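How to cover a table for messy jobs without buying a mat

Every craft store wants to sell you a table protector. I bought the Bodis one and the Laralia one, and I'm not convinced either does more than plain white paper. Paper has its own problems, though, and most guides skip them.

Start by wiping the table and letting it dry. Grit under the paper will poke through the first time you lean on a pen.

Cut two sheets bigger than you think you need. Lay them side by side and tape the seam along its whole length. Little tabs of tape every few inches are the usual advice, and I don't trust it. Glue finds the gaps.

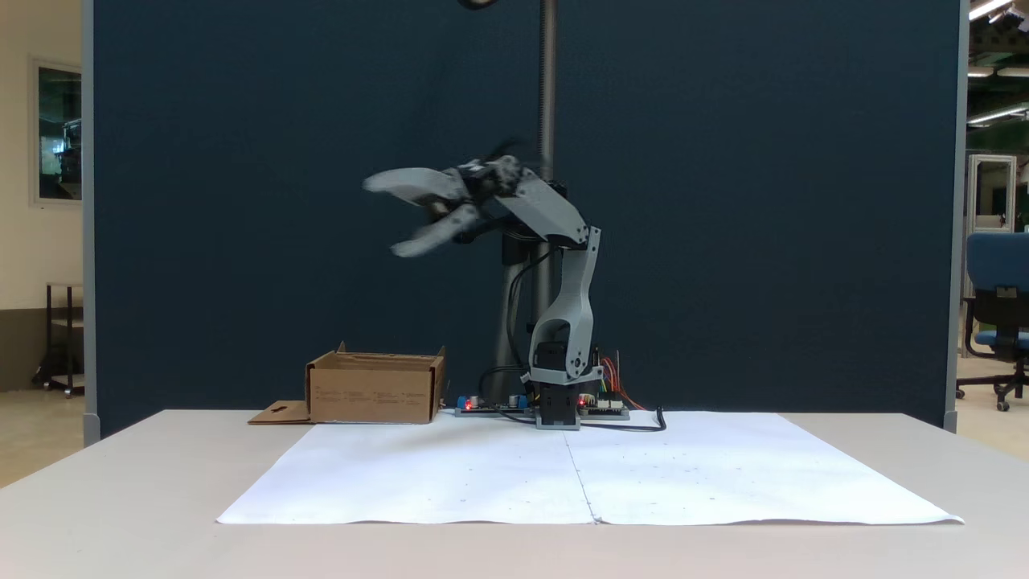
Next, tape the outside corners. Use painter's tape, and try a bit on the underside of the table first. "Removable" is a word on a package.

Skip the glossy paper. Lowther sells a 200-foot roll that promises to shrug off paint, and mine let it slide straight onto my lap.

For watercolor or anything runny, put an old towel on top. Paper alone will soak through, whatever the label says — I've tested enough of it on my own dining table. Change the sheets when they start to wrinkle.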